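Home | Tips | Workshop | Kitchen | Contact

Budgeting for a two-arm bench

I set aside $2,000 for extras on ours and the small stuff ate it!

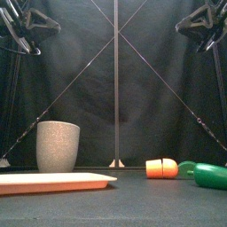 Imani Nguyen-Tran reckons I should've priced spare fingers first, and fair enough, she's right. I'd also keep 20 per cent back for cables and brackets (always more brackets). Play food's cheap, so buy plenty.

Filed under: Shed & Bench

Recent tips
Labelling spare parts
Besar or Elico clamps?
Storing offcuts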